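### 3.2 Sorting habits and the state of stored clothing

The first part of the survey asked respondents how they decide what goes into the wash. We received 305 usable replies from the Wulitz and Adebisi neighborhoods. Most people sort by color first and by fabric second, and a smaller group sorts by who wears the item. Very few sort by how dirty something is, although washing advice has often put that question first.

Dark items were the main source of complaints. Respondents described black shirts turning gray at the seams, lint showing after one wash, and blue or green dye marking lighter clothes. Several said they had given up on separate loads and now wash everything cold. Petridis reported the same pattern in her earlier interviews with renters, where shared machines made small loads too expensive. 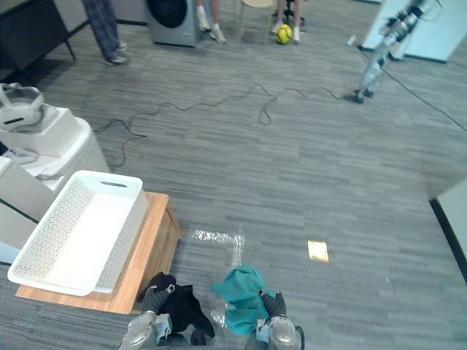

Fabric type came up less often than we expected. When it did, people talked about drying and not washing. Knits were said to lose their shape on a line, and heavier cottons were said to stay damp at the waistband and pockets. One household in Adebisi kept a written list of which items could not share a rack. Another dried everything on chair backs and opened a window, even in December.

We also asked how long clean clothes wait before they are put away. Here the answers split by housing type. People with a closet in the bedroom usually put clothes away on the same day. People who store clothing in a hallway or a shared room leave it out longer, and 17 of them said that some items never go back into storage at all - they are worn straight from the pile. This matters for the wear estimates in Section 4, where we assume that a garment left out is handled more often than one on a shelf.

### 3.3 Creasing and handling wear

Wear from handling is harder to measure than wear from washing. The Prarnier rub test, which we used for the swatches, gives a number for surface loss but says little about creases. A crease that is pressed into the same line many times will thin the yarn there, and a swatch that is rubbed flat will not show this. For that reason we added a simple fold test. Each swatch was folded along one marked line, held under a fixed weight, opened, and folded again, for 1000 cycles.

Ribbed fabrics did better than plain weaves. The ribs spread the bend over a wider strip, and 11 of the ribbed swatches showed no change under the hand lens. Plain weaves in dark colors showed a pale line early on. The line is mostly a loss of dye at the surface and does not mean the cloth is weak, but respondents treat it as damage and tend to stop wearing the item.
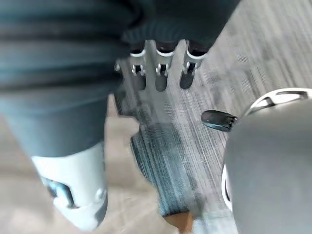 *Figure 3. Dark gray ribbed fabric with broad folds and creases.*

The same point came up in the open comments. People throw out clothing for how it looks well before it fails. Knees, cuffs and hems were named most often, and repair was mentioned mainly for buttons. A few respondents in Wulitz used the Divus mending service, though they said the wait was long and they took only coats there.

There are two limits to note. The swatches were new cloth, while the garments in the survey had been worn for years, and we had no way to age the swatches by body heat and sweat. The fold test also uses a single line, and real clothing creases in a slightly different place each time. Evdokia Petridis suggested shifting the line by a small amount after every set of cycles, and the second round of tests follows that plan. Its results are reported in Section 5 together with the washing data.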